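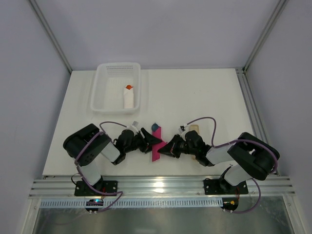

Cokora Datero 75 Slotted Aluminum Profile

Product overview

The Datero 75 is an extruded aluminum profile for machine bases, guards, benches and shop enclosures. Slots run the full length of each bar, so brackets, hinges and panel holders can be fixed at any point without drilling. Bars are sold in one stock length and can be cut to order.

Specifications

Profile width: 75 mm
Stock length: 2000 mm
Slot opening: 9 mm
Material: aluminum alloy, heat treated
Finish: clear anodized
Cutting tolerance: 0.5 mm per end
Sold by: single bar

Cut-to-length service

Enter the finished length in the order form. Saw cuts are square and deburred. The anodized layer is not restored on cut faces. If the end of the bar will be exposed, order the matching end cap. Miter cuts are quoted separately; send a drawing with all angles marked.

Offcuts are scrapped unless the order notes ask for them. Cut bars cannot be returned.

Fastening

Use Baren drop-in nuts where the slot ends are already blocked by another bar. Slide-in nuts cost less and hold better under vibration, but must be loaded before the frame is closed. Tighten corner brackets in two passes and check the diagonals between passes. Hammer-head nuts are not recommended for overhead loads.

Panels

The slot accepts 3 mm sheet with the Poojary rubber insert, sold by the meter. Cut the insert slightly long and push it in from the middle toward the corners. Thicker panels need clip-on holders.

Care

Wipe with a damp cloth and mild soap. Do not use caustic cleaners or steel wool. Chips left in the slots will jam nuts and should be brushed out after any drilling.

Shipping

Full-length bars ship by freight in a cardboard sleeve. Inspect both ends before signing. Report bent bars on the day of delivery.

Data sheet revised July 29, 2021. Technical contact: Yamuna Poduval, profile sales.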